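Pesurel Housing Price Index: Data Subscription

Product overview

The Pesurel Housing Price Index is a monthly repeat-sales series for residential property. It covers 70 local markets and is built from recorded transfers only. Asking prices and agent estimates are excluded. The index is produced by Lazăr and distributed to lenders, appraisers and brokerages under a single-seat or site license.

Method

Each observation is a pair of sales of the same home. Pairs less than six months apart are dropped, as are transfers between related parties and homes with a permit for added floor area between the two sale dates. The remaining pairs are weighted by the length of the holding period. A market is published only when it has at least 50 valid pairs in the month. Markets below that level are reported as a three-month moving figure and flagged with the letter M.

Condominiums and detached houses are calculated separately. The combined series uses fixed weights, reset every December. 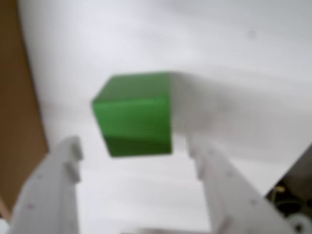 Revisions are limited to the two most recent months. Late-recorded deeds that fall outside this window are held for the annual rebuild, and the rebuilt history is delivered as a separate file so that existing models can be rerun against either version.

Affordability module (optional)

The module adds price-to-rent and price-to-income ratios for each market. Rents are taken from signed leases. Ratios are shown against their own long-run average for the market, with no forecast attached. The Astevdale and Cakthorpe series start later than the others and carry a shorter average.

Specifications

Frequency: monthly
Coverage: 70 markets
Minimum sample: 50 pairs
Revision window: 2 months
Formats: CSV, XLSX
Seasonal adjustment: both adjusted and unadjusted series supplied
Current method version: August 2023

Licensing

Single seat, one year: $2,000
Site license: by quotation
Affordability module: included with site license, otherwise priced separately

Redistribution of individual market values requires written permission. Charts may be reproduced in client reports with the source named.

Questions on method and sample files: Justinas Dzene, index desk.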